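I've been meaning to write up the parts room since February, when Mohsin Usmani asked me how we keep plastic trim from getting wrecked before anyone can sell it. He runs a used parts counter in Herkham and says a third of what he gets in has a snapped tab somewhere. We have the same trouble, though less of it than we used to.

Most of what we handle is light stuff. Headlamp housings, covers, hubcaps, a few grilles. The heavy parts go to the other building and Endang Kusuma looks after those. I've been on the plastic side for three winters now and I like it better. It's quieter and my back doesn't hurt.

The blue shelving was the first thing I pushed for. Before that we had open racks made of angle iron, and anything with a curved back rolled or slid through. Flat steel shelves with a lip fixed that. I bought the unit secondhand from Pastia for $380, and Kartini Raju helped me get it up the ramp. Green crates go on the lower shelf and the big awkward pieces go on top.

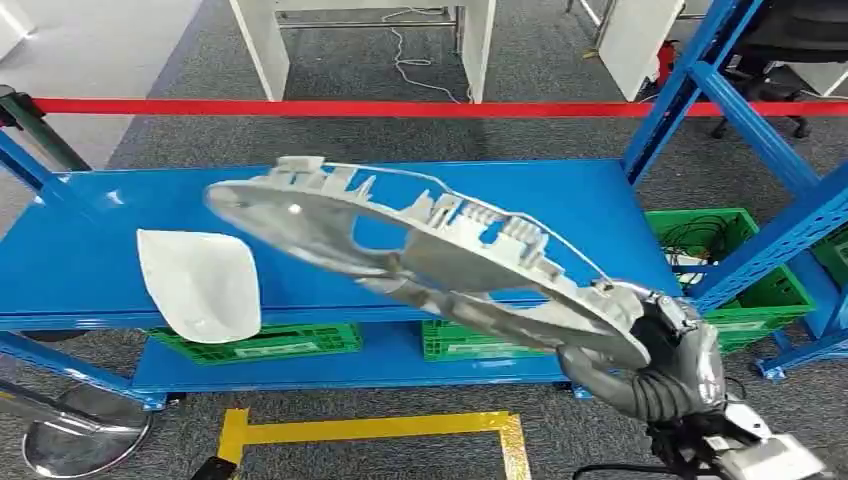
The housings are the worst for damage. They have a row of tabs and clips along the rim, and if you stack two of them, the tabs on one catch in the other. Then somebody pulls and you hear it go. So the rule is one layer, no stacking, and covers stand by themselves. I don't bag them anymore either. The bags slid around and people grabbed a handful of plastic and missed the part.

I also stopped putting price stickers straight on the silver finish. Chantelle Matlala spent most of an afternoon with citrus cleaner getting the gum off a batch from Hutapea, and it still left dull spots. We use string tags now. A box of 3000 cost less than the cleaner did.

The other half of the job is the steel table. Everything that comes in goes there before it gets a shelf. I put down yellow tape to make two rectangles side by side. Left is for parts nobody has checked, right is for parts that have been looked over and can be tagged. It took one roll of tape and I've only had to redo the corner where people drag things.

Hubcaps take the longest to check. The face is usually what a customer asks about, but I start with the back. You go along the ring and look at each clip, then the taller tabs, then flex it a little and listen. A scuffed face will still sell at a lower price. With a broken clip it goes in the scrap bin, even if the front is perfect.
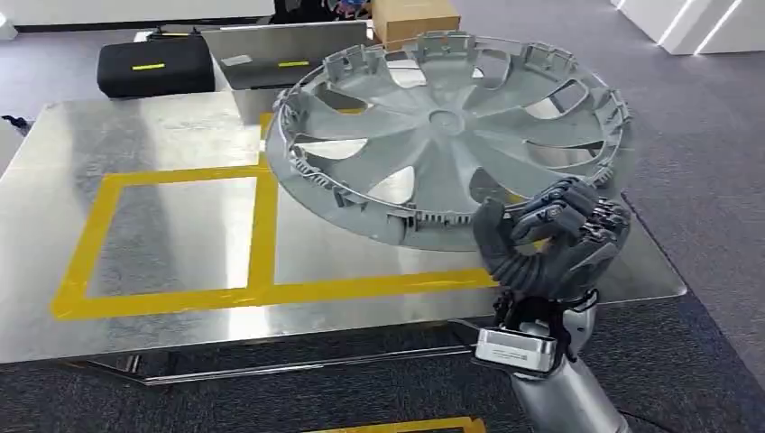
Gray ones without any marking on them are a nuisance to match. I measure across the back and write the size on the tag, then hang a sample on the wall so I can hold the next one up to it. The wall has 70 hooks and I'm running out.

Mohsin wanted to know if the table had to be steel. I don't think so. Ours came out of a kitchen at Erkport and it was there, so we used it. It wipes down fast, and the tape sticks well if you degrease first. The glare gets annoying in the late afternoon when I'm looking for hairline cracks, so I do those in the morning.

Next I want dividers for the top shelf. The ones I priced were $297 for the set and that's too much for bent sheet metal, so Endang is going to see what he has lying around in the other building.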